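The Swap Shelf Opens Again, and So Does the Argument

Friday, November 12, 2021

The Zaltwood swap shelf is back in the library basement after a long summer in which it was, depending on whom you ask, being reorganized or being avoided. It reopened with 706 items on it. I know this because Fadwa Younis made a list, and because she read me a good part of it over the phone.

For newer readers, the rule is that you bring something you don't want and take something you do. In practice, people in this town bring fondue sets. We have more fondue sets than we have people who like each other enough to share one.

The other rule, agreed in August after a meeting I would not wish on anyone, is that anything with a plug goes on its own table. Toasters, lamps, radios and computers all count. Raimonds Ots wanted electric blankets banned outright. Heather Lockyer wanted to know what he had against warmth. The blankets stayed, two per household, and Raimonds has asked that his objection be printed here. It has now been printed here. 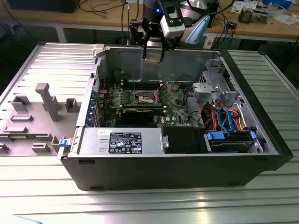 2 min read

Old computers are welcome, whole or in pieces, but please take your own files off first. Last year someone gave away a machine with their entire novel on it, and the person who took it home has opinions about chapter four. If you don't know how to clear a drive, ask at the desk on Claton Street before you haul the thing down the stairs. A Dell with its side off is still a Dell, and somebody will want the parts.

What we could really use is winter coats, children's boots and jigsaw puzzles with all the pieces. "All the pieces" means you have checked. Sylvie Sawatzky spent a good chunk of October on an 800-piece view of a harbor and got as far as the hole where the lighthouse should be. She would like a word with whoever brought it in.

Please do not bring mattresses, paint, or encyclopedias. Yes, even the nice ones with the gold edges.

The shelf is open whenever the library is, except during toddler music, when you couldn't hear yourself choose anyway. Drop-offs go to the side door on Bouzid Lane. Ring twice and wait — Anas Tazi is coming, but there are a lot of stairs.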